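Sokix publishes good practice guide for robots that handle drinks and tableware

For release in June

Sokix has today published a good practice guide for organisations that develop and test two-armed robots for handling drinks and tableware. The guide, entitled Remetetti, may be downloaded free of charge from the Sokix website. It sets out how a test area should be arranged, who may be present and what records should be kept.

The guide was prepared over 2 years with the support of the Dorham research centre, and draws on written records of 2,000 handling trials. A draft was open for comment in the spring, and 900 responses were received from laboratories, catering firms and members of the public.

Plastic cups and a bottle on the work table:
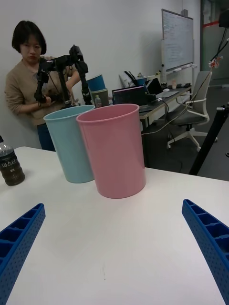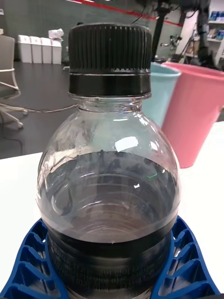
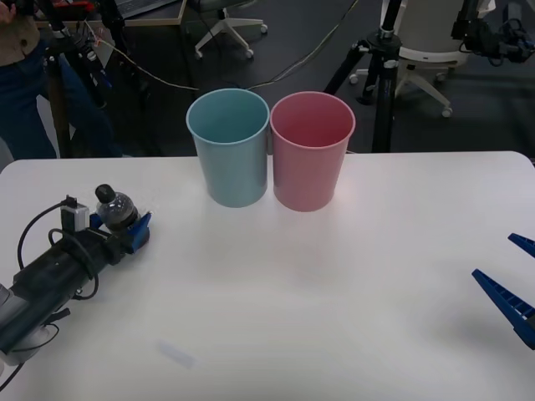
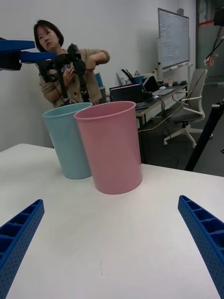
Under the guide, every session should have a named supervisor with the authority to stop the work at any time. Bottles should remain capped unless pouring is itself the subject of the trial. Cables crossing the floor should be recorded on a plan of the room, and the plan reviewed whenever equipment is moved.

Failed attempts must be logged in the same detail as successful ones. Respondents raised this point more than any other – several asked for it to be made a firm requirement, and the final text has been changed accordingly.

Esi Akpalu, Head of Standards at Sokix, said: "Laboratories have been working to their own house rules, and many of those rules are good. We have tried to write them down in one place, in words that a new member of staff can follow on the first morning."

Muthu Palaniappan, who chaired the drafting group, said: "Comments on the draft were frank and very useful. The section on shared work between a person and a robot was rewritten twice as a result."

The guide is voluntary and does not replace any legal duty on employers. Organisations wishing to adopt it should complete the self-assessment form in Annex B and return it to Sokix.

Media enquiries: Etornam Opoku, Sokix Press Office.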